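Coffee point news

The coffee point on the second floor has been set out again, and the counter should now be easier to use at busy times. The three canisters are together in the grey holder. The one marked COFFEE has a blue lid, so please put the same lid back on it when you've finished.

Creamer and instant coffee sachets are still free to anyone working in the building. We order them in boxes of 500 and they go quickly in the mornings. Loose sachets get mixed up in the bag, so when you top up, put the creamer upright and keep it apart from the gold coffee sachets if there is room. Spare stock is in the tall cupboard by the lift, on the shelf labelled Rasareck. The key is on the hook inside the door of room 54.

Paper cups are next to the canisters. They cost the kitchen fund more than the coffee does, and we would be glad if people with a desk here brought a mug. There are 30 hooks for mugs along the side wall and most are free. The striped straws are kept in a cup on the counter. Please finish the open bag before starting another.

Restocking for June is being done by Aicha Hajji and Othmane Fahmy. If something has run out, leave a note in the cupboard or ring extension 49.
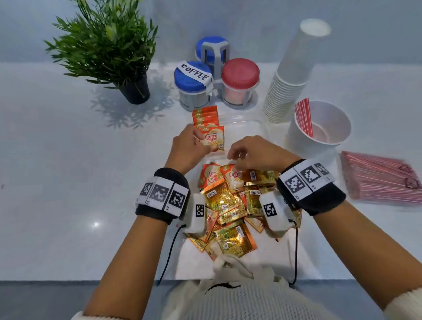
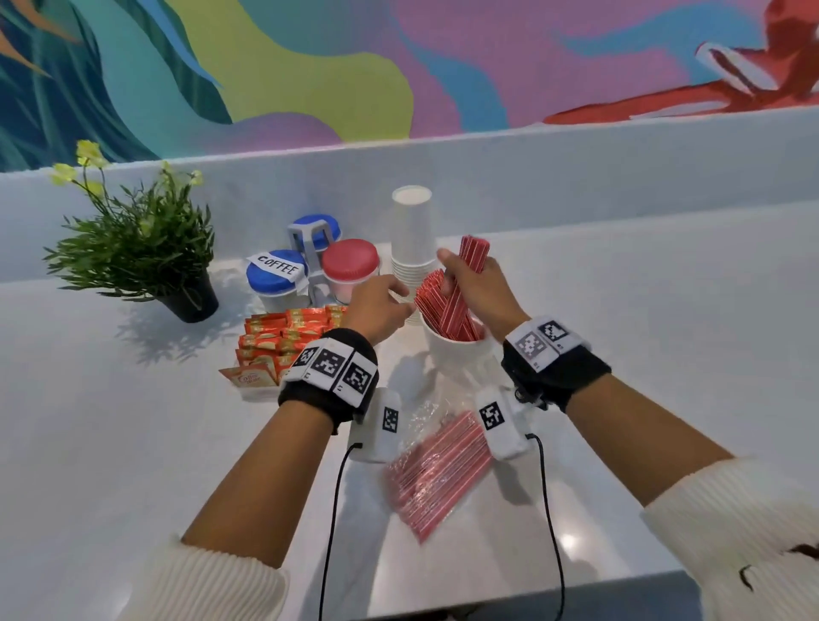
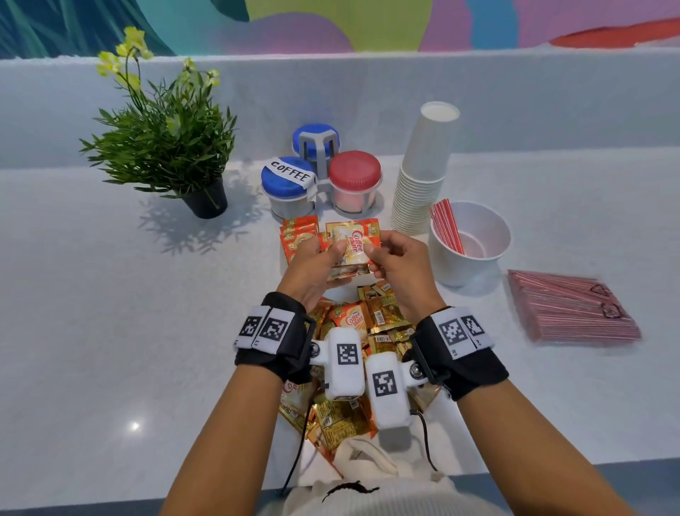
Coffee, creamer and cups at the coffee point.

Chaimae Abou Zeid writes that the creamer always runs out before the coffee does, and asks whether the next order could have two boxes of it to one of coffee. She would also like some decaf, even a small box, for those who come down after three in the afternoon.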